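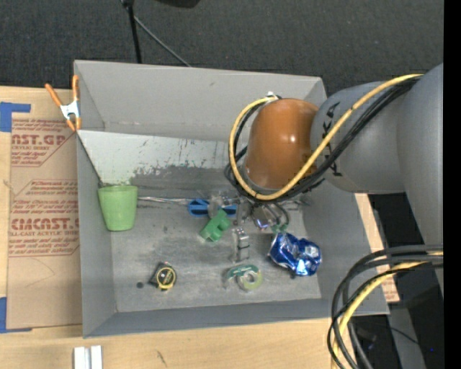
Sollbridge opens its test hall to the public once a year, and on 19 July 2026 I went with my neighbor Theresia Bühler and her son Emil. I run a small repair shop and wanted to know whether I could buy a machine to clear the benches at night. The hall is an old carpet warehouse behind the Pulenow bus yard. Parking is free, but the sign is easy to miss coming from the north. Most of our time went to the sorting station, where an arm works over a big gray bin of the stuff that piles up in any shop or kitchen drawer: a tape measure, a tape dispenser, a plastic cup, a crushed can. I have a bin like it under my own counter, scuffed the same way.

The job sounds easy. Pick up one thing, put it in the right tray, go back for the next. We stayed through two full runs. The green cup went quickly both times. The crushed can took three tries on the first run and one on the second. The tape dispenser was the slow one. It is clear plastic, and the engineer on duty said clear and shiny things are still where most of the misses come from. On the first run the arm closed on air next to it, backed off, and came down again a little to the left.

Emil, who works nights in a parcel depot, asked how it compared with a person. The board by the station gave 892 picks for the past week and 90 percent of them good on the first try. He said a new hire who dropped one item in ten would be spoken to. The engineer agreed and said the arm does not mind being left alone with the job until morning.

The other half of the hall was household chores. A machine from Adano folded hand towels, and did it well as long as they came one at a time. Gunawardena had a dish loading setup, but it was down for a part when we got there, so I can't report on it. Theresia asked whether any of this could do a kitchen with a dog in it. The answer was no, not yet.

Prices were hard to get. The only figure I wrote down was 1,690 a month to lease the sorting station, with setup extra. That is too much for me. A place with three or four benches and a night's worth of mixed parts might make it pay — if somebody comes in early to deal with what got missed.

Coffee was in the side room and the tour took 2 hours. They plan a smaller open day in March, and I left my address for it.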